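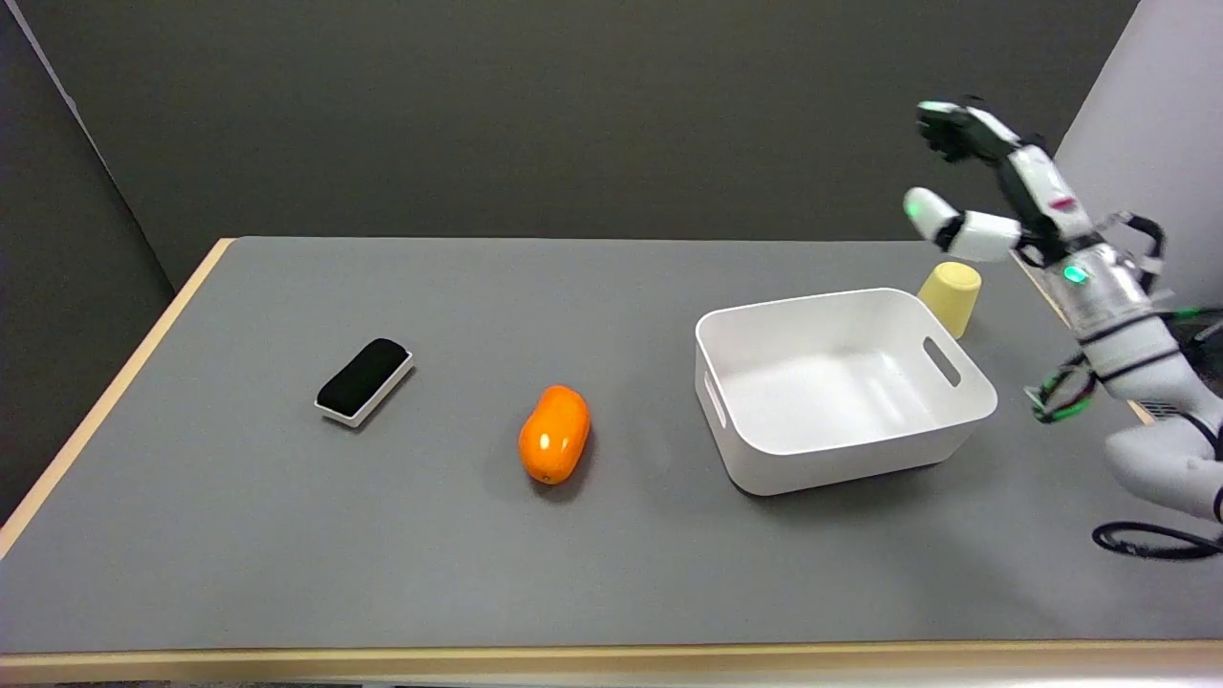 The Emau Two-Arm Table Station: Come See It Work

Small everyday things are the hardest test we know for a robot hand, so that's what we put on the demo table at our Ilorbridge showroom. A whiteboard eraser, a glossy orange fruit shape, a white bin with handle cutouts, a pale yellow cup turned upside down. You could find most of it in a kitchen drawer or a classroom, and every piece asks for a different grip!

The Emau is our two-arm station for tabletop picking and sorting. It has white shells, black joints and a pair of hands with real fingers, and it stands right at the side of the table so you can watch it from up close. We've been building it for 6 years and we still stop what we're doing when it goes for the eraser (felt on one side, slick plastic on the other, and never lying quite straight).

What happens at a demonstration

Each visit starts with a short sorting run. The operator sets the objects out, picks a task from the Jarkau control screen and lets the station go. After that it's your turn. Move things around, put the cup somewhere awkward, slide the bin to the other end. You can also bring objects of your own, as long as they are dry, unbreakable and small enough for one hand to hold.

We like the odd ones best. One group from a packaging shop came in with a bag of sponge offcuts and stayed until closing, and we changed two of our grip settings the week after.

Groups are limited to 16 people so everyone gets a place near the table. Plan on 100 minutes, including time for questions. Please stay behind the floor line while the arms are powered.

What comes with the station

Two arms with fingered hands
Torso mount and floor stand
Matte gray work surface with wood edging
Back and side panels
Jarkau control software, with one year of updates
Vasić fingertip covers, one spare set

The matte surface was a late change and we're really glad we made it. Our first tabletop was shiny, and the glare gave us trouble every sunny afternoon.

Fingertip covers wear out with use. Replacement sets are stocked under part number 358 and you can swap them by hand, no tools needed.

Open day

Our next open day is in October. Doors open at 10 a.m. and the station runs all day, with a break at noon. Entry is free, but please reserve a place through the visit form and tell us if you're bringing your own objects. Parking is behind the building, and the showroom entrance is step-free.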